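Larkix Ekach Backpack, Navy Blue

Home / Bags / Backpacks / Larkix

Item: Ekach, navy blue
Brand: Larkix
Sold by: Zosora
Page text: Encarnación Manzano
Last updated 12 January 2018

The Ekach is a soft school and work backpack with a zippered front pocket, a mesh panel across the middle, a small raised pocket near the top and a mesh pocket at the side. It has no frame and no stiff back plate. Empty, it lies flat on a table or in a drawer, and it takes its shape from what you put in it.

We have sold it since April of last year. It replaced the Gebru, which had a similar layout and a harder shell. Customers who owned a Gebru should read the section on differences further down before ordering.
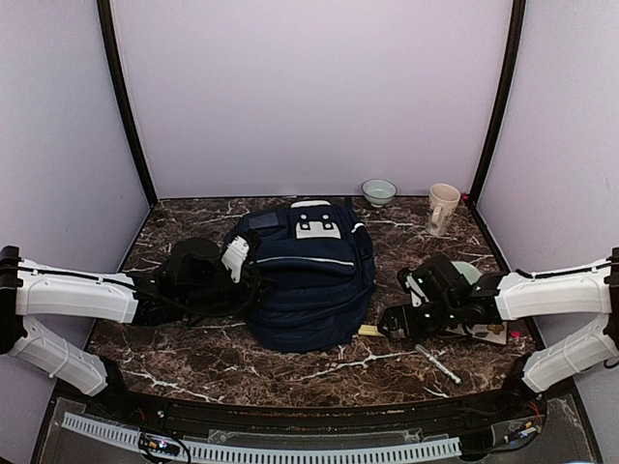
Reading time: 7 minutes

Color and trim

Navy blue is the only color we stock. The fabric, the piping and the zipper pull on the small pocket are all navy, with light trim across the lower part of the bag and a white panel near the top. Larkix lists a black version in its own catalog. We have not ordered it and have no plans to at present.

The navy is on the dark side. Indoors under a warm lamp it can look close to black, and in daylight it is clearly blue. If you are matching it to a school uniform, look at it near a window before you take the tags off. We accept returns on color as long as the tags are still attached.

Light-colored lint shows on the fabric. A damp cloth takes most of it off. Sticky lint rollers work on the smooth fabric but should be kept away from the mesh, where they leave glue behind.

Fabric

Main fabric: 400 denier polyester, coated on the inside
Coating rating: 1000 mm
Mesh: polyester
Webbing: polyester
Buckles: plastic
Zippers: coil

The coating will handle a walk from the bus stop in light rain. It will not handle an hour of heavy rain, and the seams are not taped. Water gets in at the needle holes first, then along the zippers. Put a laptop in its own sleeve if the forecast is bad. We carry a separate rain cover in the accessories section, and the medium size is the one that fits this bag.

The fabric softens over the first few weeks of use. Creases from shipping drop out by themselves once the bag has been filled and carried a few times. Please don't iron them. The inside coating melts at a fairly low setting and sticks to itself, and we can't take a bag back after that.

Pockets

The main compartment opens with a curved zipper and is one open space, apart from a flat sleeve against the back. Folders and a change of clothes go in easily. Hard boxes are more of a squeeze at the top corners, where the opening is rounded. If you carry a lunch box, put it in first and lay it flat along the bottom.

The front pocket is for things you reach for often. It is deep enough for a paperback and a charger. Larkix rates it for 2000 g, and in our view that is generous for a pocket that hangs from a single seam. Keep heavy items in the main compartment, close to your back, and the bag will sit better as well.

The small raised pocket takes keys, a transit card or earphones. It has its own zipper, and the pull has a round emblem on it. A phone of ordinary size does not fit here. Several customers have bought the bag expecting that it would, so please measure first.

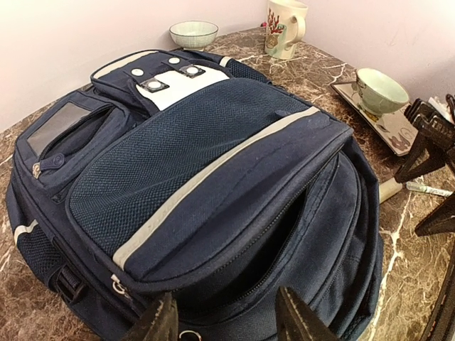

The mesh side pocket is meant for a bottle or a folding umbrella. It stretches, but a wide steel flask will be tight going in, and pulling hard on the top band wears it out early. Slim bottles are fine. The pocket is not insulated, and a cold bottle will leave moisture on whatever is next to it.

Mesh and what can catch on it

The mesh has an open, honeycomb-like weave. It dries quickly and brushes clean, but it can snag. Hook-and-loop straps on cycling gloves or jackets are the usual cause. A small snag can be worked back by pulling the mesh gently from both sides. Don't cut the loose thread close to the fabric, or the hole will grow. If the snag has already broken through, bring the bag in and we will look at whether it can be stitched.

Straps and handle

The grab handle at the top is for hanging the bag on a hook and picking it up off the floor. It is sewn into the same seam as the shoulder straps. Carrying a full bag by the handle over a long distance puts the load on one row of stitches, and that is where we see most of the wear on bags that come back to us.

The shoulder straps adjust at the lower end. To shorten a strap, pull the loose end down. To lengthen it, lift the edge of the buckle and let the webbing slide through. New webbing is stiff and may slip a little until it has been worn in. If it keeps slipping after a month, tell us, as there was a batch of buckles last spring with shallow teeth and we still replace those at no charge.

There is no hip belt and no place to attach one.

Packing it

Because the bag is soft, the order you pack it in matters more than it did with the Gebru. Shadi Aoun in our store packs the display bags and uses the same order each time:

Flat items first, upright in the back sleeve.
Shoes or a lunch box at the bottom.
Clothes folded around them.
Books standing up, spines down, in the remaining space.
Anything that could leak goes in the side pocket.

If the bag is only half full it will slump forward when you set it down. Lay it on its back to load or unload it, with the zippers facing up. This is also the easiest way to check the pockets before washing.

How the Ekach differs from the Gebru

The Gebru stood up by itself and the Ekach doesn't. The Gebru had 2 side pockets of stiff fabric, while the Ekach uses mesh. The back padding on the Ekach is thinner. The shoulder straps are wider and, going by the people who have worn both, more comfortable on a long walk.

The Ekach is also much easier to store. It folds once across the middle and goes on a closet shelf or into a suitcase as a spare bag. The Gebru took up the same room empty as it did full.

Rain covers bought for the Gebru are too large. They will go on but flap in the wind. Key clips and luggage tags from the Gebru can be reused.

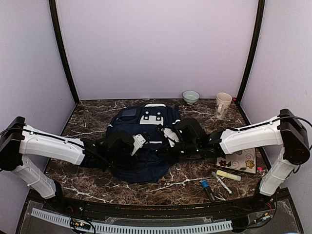
We still have a few Gebru spare parts behind the counter, mainly strap buckles. Ask in the store, as they are not listed on the website. When they are gone we won't be able to get more.

Washing

Empty every pocket, open all the zippers and shake the bag out upside down. Wipe the inside with a cloth and lukewarm water. For the outside, use a soft brush and a little dish soap, and go over the light trim last with a clean part of the brush. Rinse with a wet cloth until there are no suds left.

Do not machine wash. The drum pulls at the strap seams and cracks the inside coating. Do not tumble dry. Hang the bag upside down in the shade with the zippers open. The padding holds water longer than the rest, so press the straps with your fingers before you put the bag away.

Ink on the navy fabric usually doesn't show. Ink on the white panel does, and it is hard to remove. Rubbing alcohol on a cotton swab will lift ballpoint if it is fresh. Test it on an inside seam first. We have found nothing that takes off permanent marker.

If a zipper runs stiff, clean the teeth with an old toothbrush and run a candle stub along them. Don't use oil. It collects grit and marks the fabric.

Warranty and repair

The warranty is 2 years from the date on your receipt. It covers seams, zippers, buckles and the handle. It does not cover snagged mesh, stains, machine-washing damage or bites from pets. Bring the bag to the store or write to us through the contact form with a photo of the damage and of the receipt.

Repairs under warranty are done by our own workroom, and we send the bag back to you when it is finished. If it can't be repaired you get a new one in the same color, or a credit for the price paid if the model is out of stock. Please empty the bag before you send it. We do check, but small things get missed in the lining.

Orders from schools and clubs

We can supply groups from stock up to the number shown in your cart. Larger orders are placed directly with Larkix, which makes the Ekach in runs of 1000, so expect a wait between runs. Printing on the bag is not something we offer. The white panel will take an iron-on label in theory, but the heat warning above applies there too, and we advise a sewn name tag inside the main compartment.

In the box

Backpack
Care leaflet
Warranty card

Related items

Rain cover, medium
Laptop sleeve, slim
Spare strap buckle, pair
Sewn name tags, pack

Questions about this page go to Encarnación Manzano. Questions about an order already placed should go through the contact form, with your order number in the subject line.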